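Lavender Square Folds: notes on the set

Version of 14 May 2018, kept by Lorraine Lambert

What it covers

Folding a thin lavender square on a cream table. The Cernell listing promised "every fold you need." I doubt it. A square has more folds in it than one table will see.

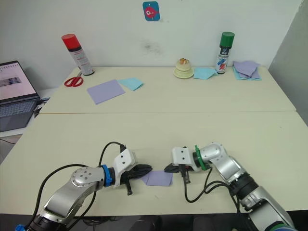 Ruoxi Song objected that a small set with one color is easier to check than a big messy one, and asked for the title to stay plain. Fine, it stays plain.

Material

Early labels say cloth in one place and paper in another. I would not trust either word without looking — search for "lavender" and you get both.

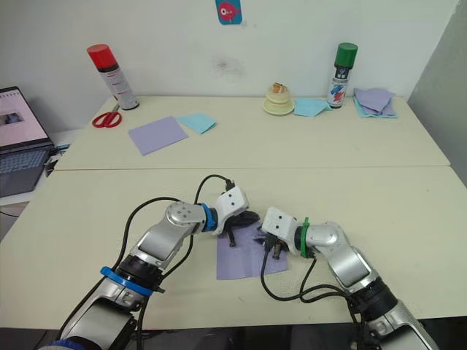
Crease names are just as shaky. "Base" was used for anything with a diagonal in it, and I have left those labels alone until they can be read again.

Known problems

1. Side items such as the scissors and the spray can are not labeled.
2. "Finished" has no agreed meaning. A square with its flaps turned in may be a step or a result.
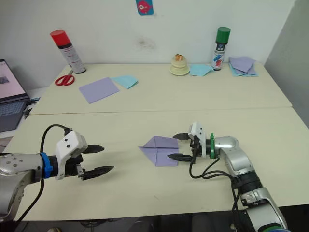

3. Crease sharpness was scored by eye. Treat the scores as opinion.

Use

Good for sorting fold stages. I'd be wary of anything beyond that.
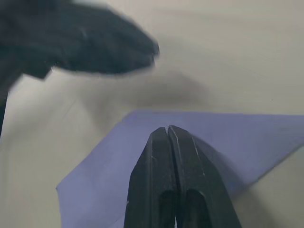 Welington Moura wrote back that he would drop the sharpness scores completely and keep the stage labels.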